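Larkano Workshop
Equipment Planning Meeting – Minutes

Meeting held in the upstairs office, October, 2.00 pm

Present: workshop manager (chair), electronics lead, automation technician, stores, purchasing, safety representative, minute taker
Apologies: finance

1. Minutes of the last meeting

Agreed as correct, with one change. Under item 4 the quote for the air line should read "excluding fitting". Purchasing had already told the supplier.

2. Matters arising

The extension lead by the goods door has been replaced. The old one has gone in the scrap bin with its plug cut off.

Stores reported that the shelf labels are still only done as far as row C. The label printer needs a new roll and one is on order.

The question of who pays for the shared compressor service was carried over again. Finance to be asked for an answer in writing before the next meeting.

3. Motor dismantling – spending for the next half year

The automation technician gave an update. The work for Karppinen is to take small round motors apart and sort the pieces by type, using the two-arm robot. There are 202 motors in stores at present. Karppinen would like to send more in the new year but have not said how many, and purchasing did not want to plan on a number that is not in an order.

The meeting went through what is wanted for the table. The chair asked that everything be split into things the work can't go on without and things that would be nice to have. The technician had done this already and handed round a sheet with the pictures.

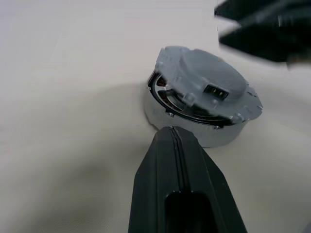
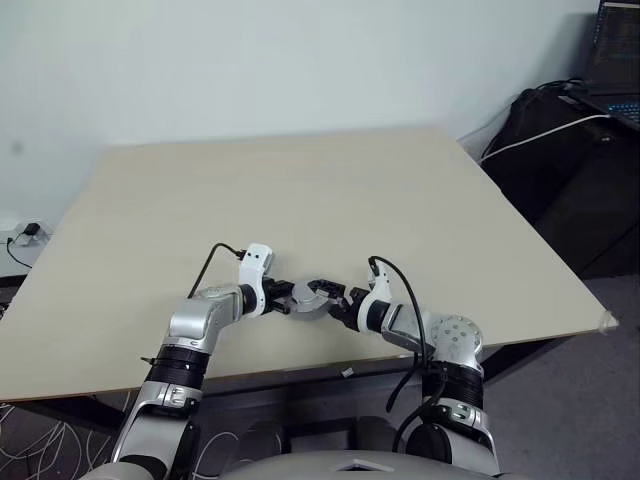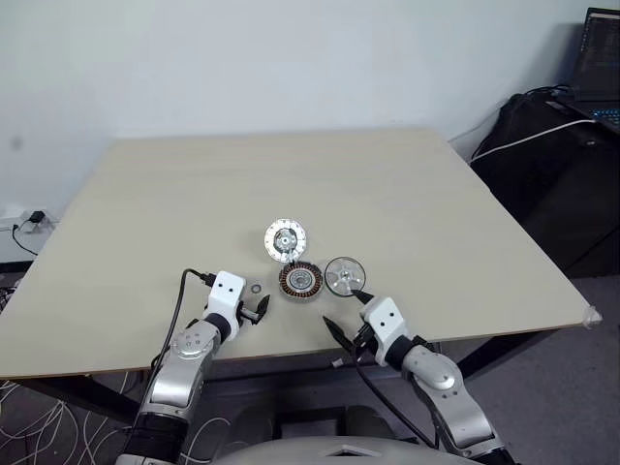

Parts trays were taken first. Clerico have quoted £147 for a set of moulded trays with shaped pockets, delivery included. Stores thought this was dear for plastic and asked if foam cut in house would do. The technician said foam had been tried on another job and shed bits into the bearings. In the third picture the perforated disc, the stator and the rotor cover are all lying on the bare tabletop, with the small ring on its own over by the left gripper, and the chair said that ring was the piece she would expect to lose. It was agreed to buy one set of trays and look at a second set when the first has been in use for a month. Purchasing to ask Clerico if the pocket for the ring can be made deeper at no extra cost.

Work surface. There is a choice between carrying on with white cloth and buying a rubber mat. The cloth costs next to nothing and shows up dark parts well, but it creases. The safety representative would like the mat to be anti-static if we are buying one anyway. Electronics lead did not think it mattered for these motors but had no objection. Price for a mat of the right size is £118. Not agreed today. Purchasing to get one other price.

Gripper fingers. Two spare pairs are wanted. The technician would like a narrower tip for getting hold of the outer rim of the cover, and asked if he could have one pair of each kind instead of two the same. Agreed, as long as the cost is no higher. The fingers are to be booked in through stores like any other spare and not kept in the drawer under the bench.

Connectors. The motors have a three-pin socket on the plastic cover. Karppinen have asked if the covers can be kept whole so that the sockets can be tested later. The electronics lead said this would need a test lead and a small rig, and that Karppinen ought to pay for it. Chair agreed. The manager will write to them. Nothing to be bought until they reply.

Table. The technician asked for cable trunking, and for the table corners to be finished properly – the near right one has only got crumpled tape round it. Safety representative asked for the white cables on the floor on the left side to be lifted and clipped as well, and said this should come out of general maintenance and not the project. There was some discussion. It was agreed that maintenance will pay for the floor cables and the corners, and the project will pay for trunking along the wall.

Laptop. The laptop currently sits on the black case at the side. The technician would like a bracket or a small stand. Stores believe there is a monitor arm left over from the front office that could be used. To be looked at before anything is bought.

Total for this item is not to go over £400 before finance have seen it. This does not include the gripper fingers, which come under the spares budget.

4. Second station

The manager reported on the talk with Ploria about a second robot of the same kind. They offer either outright purchase or a lease with servicing included. The lease looks cheaper in the first year and dearer after that. Purchasing asked what happens at the end of the lease and the manager did not have the answer to hand.

The technician's view was that a second station would be useful, but that he could not run two with the hours he has now. The electronics lead said the floor space by the window would need to be cleared, and that the old lathe has been promised to two different people. The chair said the lathe would be dealt with separately.

Agreed that no decision will be made on a second station until the Karppinen numbers are known. The manager to ask Ploria for both options in writing, with the end-of-lease terms and the cost of training one more person.

5. Servicing

The annual check on the robot is due in the spring. Quote not yet received. Purchasing to chase. The technician asked that it not be booked for the same week as the stock count, as happened last year.

6. Any other business

Stores asked that people stop leaving deliveries on the stairs.

The safety representative noted that the first aid box in the workshop is short of small plasters. Purchasing will add them to the next order.

7. Actions

Purchasing – order one set of trays from Clerico and ask about the ring pocket; second price for mat; chase service quote; plasters
Technician – confirm finger types and cost; measure wall for trunking
Stores – find the monitor arm; finish shelf labels
Manager – write to Karppinen about the test rig and numbers; Ploria options in writing; compressor question to finance
Maintenance – floor cables and table corners

Next meeting to be arranged when finance are back. Meeting closed at 3.25 pm.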